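Scourer side on plastic mixing bowls: how much damage are you really doing?
Posted Tuesday, 7:40 pm by Hostura

Moved house in July and inherited a dark grey sink set into a speckled stone-look benchtop. My dishes get done by hand. The question is about two-layer sponges, the yellow foam with green scourer bonded to one face. I fold mine so the foam faces outward and the scourer stays off the plastic. My partner says the folding is what kills them, as the glue line fails first. 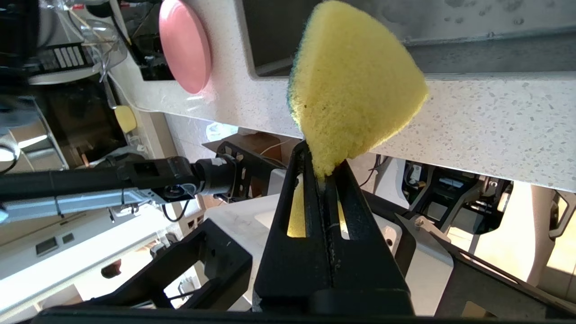 Photo: Hostura

Current sponge is on day 9. Foam is fine. I want to know whether folding shortens the life of the bond, and whether the scourer is acceptable on plastic at all.

Babaei wrote:
Folding loads the bond line in peel, and adhesives are weakest in peel. Flat use loads it in shear. If you must fold, fold with the scourer on the inside of the bend. Replace at 13 days regardless of appearance.

Nemurness wrote:
Disagree on the fixed interval. Mine get wrung out and stood on edge after every wash and they last a good deal longer. Drying is the variable that matters, and a calendar doesn't measure it.

Babaei wrote:
A calendar is repeatable. "Looks dry" is not.

Esta wrote:
Back to the bowl. The green side is an abrasive web. On a glossy plastic it leaves fine scratches that hold grease, and you then scrub harder to shift the grease.

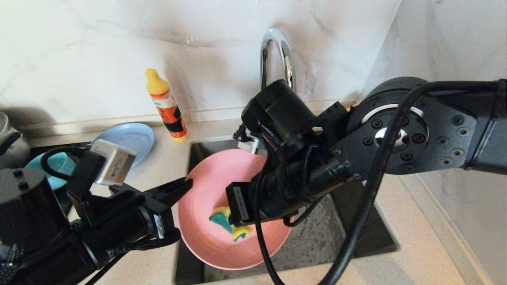 Plastic bowls are a two-stage job in my kitchen. Hot water and detergent go in first, the bowl sits for 2 minutes, then foam side only, working from the base up to the rim. With a wide rim that flares slightly, like the one on your pink bowl, I do the underside of the flare separately, as fat collects there and you can't feel it from inside. I also wouldn't park the sponge in the bowl between items. It sits in whatever has drained off the sides.

Hostura wrote:
Noted on the rim. Mine has a matte surface to begin with, so would I even see scratching?

Esta wrote:
Not by eye. Run a fingernail across it. If it catches in one direction only, that's scouring.

Crisóforo Magaña wrote:
I'll defend the scourer. On a matte finish the texture is already rougher than anything a worn pad will add. I've used the green side on plastic for years, light pressure, plenty of suds, no staining except from turmeric, and turmeric stains everything. A new pad is a different matter. I break those in on the oven trays first.

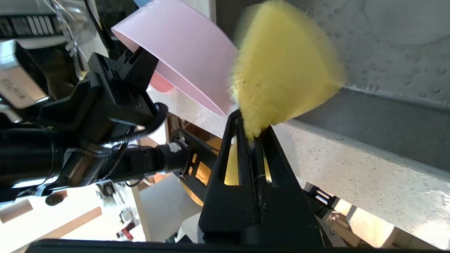

The pad loses most of its bite on the trays and after that it is safe enough for bowls. Rinse it well before you swap over, or you carry burnt fat across.

Nemurness wrote:
So you're putting a tray sponge on mixing bowls. No thanks. Separate sponges, clip a corner off the one for trays so you can tell them apart.

Crisóforo Magaña wrote:
Tray sponge for one night, rinsed. I'm comfortable with it.

Hostura wrote:
Going with Esta's method for the bowl and a clipped one for trays. Will fold scourer-inward and report back on the glue line. Does anyone know if dishwasher-safe sponges use a different adhesive?

Babaei wrote:
No idea. Check the packet.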